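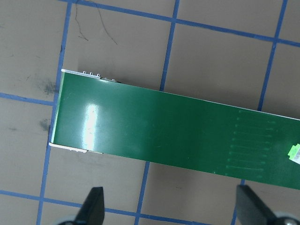

Counting the stores at Omcombe
Speaker notes, Tusport stockroom evening, 7 July 2019
Ximeng Shi

Slide 1. Who we are
Say hello, thank the hosts, check the back row can hear. I run the stores at Omcombe. We sell electrical spares to local trades and a few schools. The stock list stands at 1,885 lines. Two people look after it, me and whoever is on the counter.
This talk is about our full count last November and what we changed afterwards. Questions at any point.

Slide 2. Why we stopped trusting the list
Midura, our stock program, said one thing and the shelf said another. It was worst for small cheap items. Someone takes a fuse holder for a customer, means to book it out, the phone rings.
Tell the Alaoui story here. We ordered a box of cable glands from Alaoui, who are good suppliers, and found the same box on the top shelf with last year's delivery note still in it. Nearly 11 months old. Our mistake.
Ask the room who has bought something they already had. Wait for hands.

Slide 3. Before the count
We split the room into 26 bays and gave each a number on a card. Bays were drawn on a plan of the floor, and the plan went up by the door.
Deliveries were held at the front until the count was over. If you take in a delivery halfway through, you will not know which side of the line it falls on.
We printed the sheets without the expected quantities. People did grumble about this. With a number on the sheet the eye goes looking for that number, and you get a very tidy count that is no use.

Slide 4. Counting
One counts and calls, one writes. Swap at each tea break. Open boxes get counted by hand, sealed boxes go by the label, and every sealed box gets a dot so we know which ones we took on trust.
Circuit breakers took longest. They look alike from the front and the rating is in small print. Put them out flat with some space between, and read the rating aloud before you write it down. A good lamp is worth the money.
Do not correct Midura as you go along. Finish the bay, sign the sheet, move on.

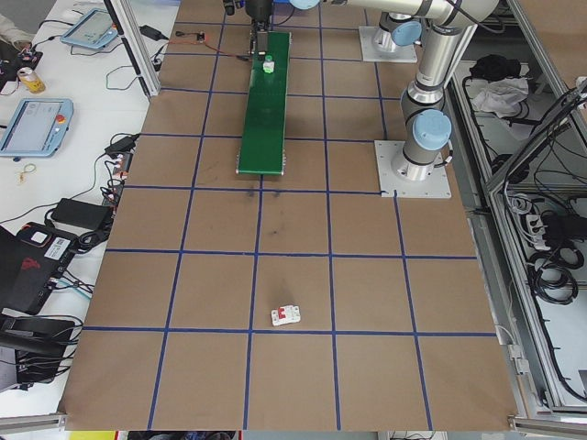
Slide 5. Things without a part number
Every stores has a shelf of these. Ours was bay 26, known as the bench, though the bench went years ago. Boards out of returned units, lengths of trunking, odd trims, switches with no box.
Our rule now: write a plain description, the longest side in millimetres, and the colour. Then a temporary code starting with X. If no one has asked for it in a year it goes for scrap or recycling.
The description should be what a stranger would say on picking it up. "Controller bit, see Dave" was on one of our old labels. We have no Dave.
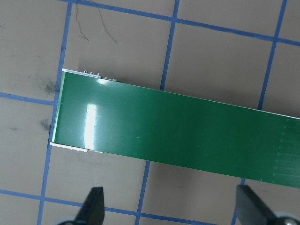
Long green strip with a squared-off end and a thin pale edge.

Slide 6. What we found
Most bays were close. The trouble was in the fast movers by the counter and in anything sold by the metre. Cable on part-used drums was guesswork, so we now weigh the drum and keep the empty weight written on the side.
Be fair about the cost. We were shut to customers while we did it and had some complaints.

Slide 7. What we do now
A bay a fortnight, counted first thing before opening. That gets us through the whole room in a year. The sheet goes in the folder whether it agrees or not.
A pad hangs by the counter for anything taken in a hurry – part, quantity, initials. It is entered at closing.
Returns sit in their own tray until someone has looked at them. They used to go straight back on the shelf.

Questions
Likely to be asked about bar codes. We have looked, no decision yet. Spare count sheets are on the table by the door, please take one.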